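Pradora Exam Desk - admit card issue and candidate check-in for recruitment tests
Last updated: October
Shares: 2 | Comments: 0

Pradora Exam Desk is a software package for organisations that run their own recruitment examinations. It takes a list of accepted applicants, gives each one a roll number and a seat, and issues an admit card that the candidate can download and print. It is made by Poment and sold in the UK through the Claltbridge office.

Who it is for

Courts, councils, hospital trusts, colleges and any employer that holds a written or computer-based test before interview. The standard licence covers up to 300 candidates per sitting. Larger sittings are handled under the extended licence, which has no upper limit. The biggest single sitting run on it so far had 1,278 candidates across several centres.

What the candidate does

The candidate goes to the download page set up by the recruiting body and enters a registration number and date of birth. The card opens as a PDF on one side of A4. It shows the candidate's name, photograph, roll number, post applied for, test centre address, reporting time and the time the gate closes. Instructions are printed on the lower half - what to bring, what to leave at home, and how to ask for a correction.

If the registration number has been lost, it can be sent again to the email address given on the application form. Candidates who applied on paper have to ring the recruiting body.

What the administrator does

Applicant lists are loaded as a spreadsheet. The system checks for repeated entries, missing photographs and dates of birth outside the age limits for the post, and puts these in a separate list to be dealt with before any cards go out. Seats can be given in application order, alphabetically or at random. Candidates who have asked for extra time or a ground floor room are placed first.

Cards are held back until the release time you set. We suggest 9 am and not midnight, so that someone is at the phones when the first questions come in. 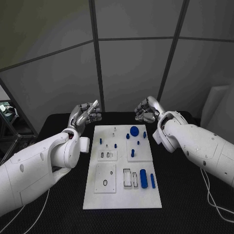

Reprints are allowed until the gate closes, and every reprint is logged with the time. On the day, staff at the door scan the code on the card using an ordinary tablet or phone. If the connection at the centre is poor, the attendance list can be saved to the device beforehand and sent back afterwards. A paper attendance sheet can also be printed for each room.

Notes from users

Kwan-ho Kwan, who looks after recruitment tests at Cheung, moved over from posted hall tickets last year. His main advice is to check the centre addresses twice. "We had one with the old postcode and nearly 100 people had already downloaded it. We reissued the cards the same afternoon, but I would have liked not to."

Supplied with the standard licence

Administrator accounts: 2 (more can be added)
Card template with your own crest or logo
Door check-in app
Set-up help by phone
Printed quick guide for centre staff

Not included

Question papers, marking and results. Tablets for the door are not supplied either.

Ordering

Prices depend on the number of sittings in a year. Send the Claltbridge office your expected candidate numbers and test months and a written quote will be sent back. Existing users can change from the standard to the extended licence at any point before cards are released for a sitting.

0 comments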